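De: Mhairi Baird
Para: lista telemoveis-usados
Assunto: Re: Vale a pena trocar a bateria do Zivik ou passo já para o Iton?

Olá a todos,

Angus, a tua mensagem apanhou-me mesmo a meio da mesma dúvida, por isso respondo com calma e já peço desculpa pelo tamanho. Deixo a tua pergunta aqui em baixo para quem entrou agora na lista:

Angus Gunn escreveu:
> Malta, tenho o Zivik desde janeiro do ano passado e já não chega
> ao jantar com carga. Na loja da Rimine pedem-me um disparate pela
> bateria nova e o rapaz passou o tempo todo a empurrar-me para o
> Iton. Alguém aqui tem os dois? A câmara é assim tão melhor? E o
> carregador antigo serve ou vai para a gaveta com os outros?
> Uso sobretudo mapas, mensagens e podcasts. Jogos, zero.
> Angus

Pois bem, tenho os dois! O Zivik passou para a minha mãe e eu ando com o Iton desde a primavera. Vou por partes, pela ordem em que as coisas me irritaram ou me alegraram.

1. A bateria
O meu Zivik marcava 700 ciclos quando fui ver às definições (Sistema, depois Bateria, depois Histórico – está bem escondido). Com esse número o telemóvel ia abaixo a meio da tarde, sobretudo com o GPS ligado. Mandei pôr uma bateria nova numa lojinha de bairro, nem sequer foi na Rimine, e ficou outro. A minha mãe carrega-o à noite e no dia seguinte ainda tem carga para ver a novela na cama. Se só usas mapas, mensagens e podcasts, eu começava por aí, a sério. Vê primeiro quantos ciclos tens e diz aqui na lista.

2. O carregador
Serve e não serve. O cabo é o mesmo, encaixa e carrega, mas o Iton só entra no modo rápido com o transformador dele, que se vende à parte (claro). Com o antigo, o meu demorava a noite toda. Comprei um da Kocsis, mais barato, e funciona lindamente, só aquece um bocadinho mais do que eu gostaria. O meu irmão jura que isso estraga a bateria, mas ele também jura que fechar as aplicações todas poupa energia, portanto vale o que vale.

3. A câmara
De dia não noto grande diferença, e olhem que andei semanas a tirar as mesmas fotos com os dois. De noite sim, o Iton ganha de longe, as luzes da rua deixam de ser aquelas manchas cor de laranja. Para coisas de perto, em cima da mesa, letras de embalagens e assim, o Zivik até foca mais depressa. O Iton hesita, vai para a frente e para trás, e às vezes tenho de tocar no ecrã.
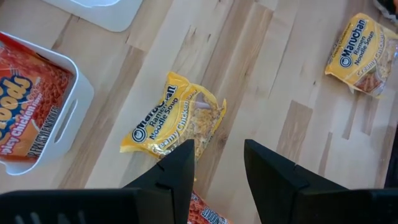
4. O sistema e as atualizações
Aqui é que acho que o rapaz da loja tem alguma razão. O Zivik ainda recebe correções de segurança, mas versões novas do sistema acabaram. O meu ficou na 12 e de lá não sai. Para a minha mãe é perfeito, que ela detesta quando os botões mudam de sítio! Para mim começou a ser chato, a aplicação do banco já me avisava que ia deixar de funcionar um dia destes. Verifica isso na tua antes de gastares dinheiro na bateria.

5. O tamanho
O Iton é enorme. Tenho mãos pequenas e não chego ao canto de cima com o polegar, nem com aquele modo de uma mão que encolhe tudo. No bolso das calças de ganga fica meio de fora. Habituei-me, mas continuo a pegar no Zivik da minha mãe e a suspirar de saudades. Se puderes, pega num na loja durante uns minutos e tenta escrever uma mensagem em andamento.

6. Passar as coisas de um para o outro
Correu melhor do que esperava. Contactos, mensagens e fotografias foram todos por cabo enquanto eu fazia o jantar. O que não passou foram os podcasts descarregados – tive de ir buscar 111 episódios outra vez, um por um, porque a aplicação guardou as subscrições mas perdeu os ficheiros. Como também ouves muitos, exporta a lista antes (há um botão nas opções avançadas) e faz isso com Wi-Fi, pelo amor de Deus.

Resumindo o meu palpite: se o teu banco ainda não se queixa, troca a bateria numa loja independente e fica mais um ano com o Zivik. Se já se queixa, vai para o Iton, mas não compres o carregador oficial.

Ah, e uma pergunta minha, já agora: alguém conseguiu desligar aquela vibração do Iton quando se chega ao fim de uma lista? Já virei as definições do avesso. Desliguei a do teclado, desliguei a das notificações, e aquela lá continua.

Beijinhos,
Mhairi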